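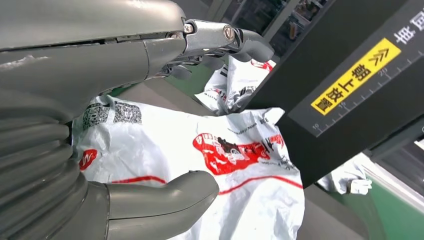 Photo: Osaze Ogundipe

Tuesday, 10 p.m.

Budget hearing at the district office tonight. I signed up to speak and was number 18 on the list. Each of us got 2 minutes.

The proposal cuts the per-pupil amount for our school by $689 next year. Clémence Deschamps read the figure out and asked which positions it would cost us. The finance office said it would answer in writing. She asked for a date and didn't get one.

I talked about the reading aides. We have 70 children getting extra help before lunch, and the state formula doesn't count most of them. I ran over and the buzzer went before I got to the bus money.

Modupe Haruna spoke after me and was better. She had last year's budget with her and went line by line. 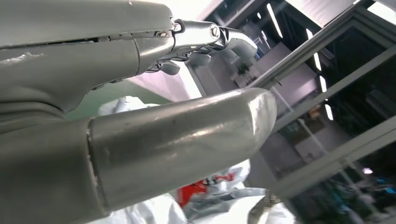 Robot hand and forearm. Photo: O. Ogundipe

Vote is put off until February. Drove Fiorella home and we sat in the car going over the transportation line again. It still doesn't match the one in the fall packet. I need to call Mr. Ojo in the morning and ask for the old worksheet.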